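Getting Your Dorm Room Ready Before the Term Begins

Every year, a few weeks before move-in, the letters start coming to my inbox, and nearly all of them ask the same thing in different words: how do you keep house in a room the size of a pantry while also going to class, writing papers and sleeping now and then? I spent a good part of my working life looking after a residence hall at Gunside, and before that I lived in one, badly, as a student. So pour yourself something warm and let me pass along what I picked up.

Measure before you pack

Most colleges will send you a floor plan if you ask the housing office nicely. Write down the height of the bed from the floor, the width of the closet and the distance from the desk to the nearest outlet. I once watched a family carry a lovely bookcase up three flights and then carry it right back down again, and I still think about that poor father's knees. If the bed can be raised, find out whether the college does it for you or whether you need to put in a request. At Gunside the request went in on paper, and the Wednesday before classes was the last day for it.

The desk comes first

Set up the desk before you unpack a single sweater (I mean it!). Once clothes land on a desk they stay there until spring. You want a lamp with a heavy base, a cup for pens, and one tray for paper that has to be dealt with. One tray only. My old Bruletti lamp went through four roommates and two colleges with me, and the only thing I ever replaced was the bulb.

Keep your enrollment papers, your financial aid letters and your health forms in a flat folder that stands upright against the wall. The registrar will want to see something in the first week, and it will be the one thing you left at home, so go through the checklist with a parent or a friend the night before you leave.

Laundry without tears

Sunday evening is the worst possible time to do laundry in a residence hall. Go on a weekday morning if your schedule allows, or early on Saturday while everybody else is still asleep. Set a timer on your phone for when the cycle ends and go down when it rings, as other students will take your wet things out and set them on top of the machine, and I can't really blame them.

Wash new towels by themselves the first time. Use less soap than you think you need, too. I buy Fluvitz by the big jug and pour a little into an old jam jar with a tight lid, and the jug stays home under my sister's sink.

Winter coats and puffers

A heavy coat takes up more closet than anything else you own. In September it can go flat under the bed in an old pillowcase, and it will be perfectly happy there until the weather turns. Before you put it away, empty the pockets, close every zipper and wipe the collar and cuffs with a damp cloth and a drop of dish soap.

When it does need a real wash, read the label first, then turn it inside out and choose a gentle, cool cycle. Dry it on low with two clean tennis balls, stopping every so often to shake it and break up the clumps with your fingers. It takes far longer than you'd expect, so bring your reading. Lay the jacket out on the bed afterward and feel along the seams for any damp spots before you hang it up.

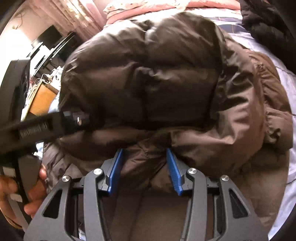 Snacks, mugs and the little refrigerator

Ask whether your hall allows a refrigerator before you buy one, and share with your roommate if you can. Put a small box of baking soda on the shelf in the door and change it when you come back in March from spring break. Mugs should be washed the same day. For tea stains, rub the inside with a pinch of baking soda and a wet cloth, then rinse.

Petronella Masilela wrote to me last year to say she keeps dry cereal, crackers and nuts in screw-top jars, with a strip of masking tape on each lid for the date. She had ants in room 16 and never again in room 30, and she gives the jars all the credit!

A word about roommates

Talk about the trash in the first week, while you are both still being polite. Decide who takes it down and on which days, and tape the schedule inside the closet door. My roommate Inga and I never did this, and we spent most of one autumn stepping over the same bag.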